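Worneck Rallies Late to Edge Tusine in Summer League Final

The Worneck women's basketball team saved its best for last, coming back in the fourth quarter to beat Tusine by 3 points and take the summer league title in front of a cheerful, noisy crowd of 596 at the Renaud gym.

It was a slow start for Worneck, which missed its first seven shots and went to the locker room trailing by nine. Tusine moved the ball beautifully all through the first half, and anyone who had followed these two teams since they first met in December could be forgiven for thinking the thing was settled.

Then Aishwarya Devadiga got going. The senior guard scored 12 of her 20 points in the final quarter, including a long jumper from the left wing that put Worneck ahead for good with just over a minute to play, and she finished the summer with 174 points, the most of anyone in the league.

"My legs were gone by then, I won't lie," Devadiga said, laughing, with an ice bag on each knee. "But you look up and there's your grandmother standing on the bleachers, and you find a little more."

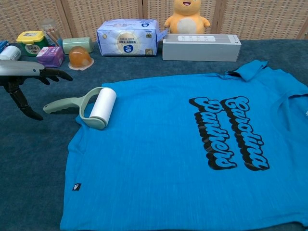 A Carolina Panthers T-shirt and a lint roller. August 2021

Tusine had one more chance, but a three-point try at the buzzer bounced off the back rim, and the two teams stayed out on the floor a good long while afterward, hugging and taking pictures with their families.

The Gramivow youth clinic, which was held on the same court the morning of the final, drew 200 children from both towns. Sign-ups for the fall league are open at the Renaud front desk.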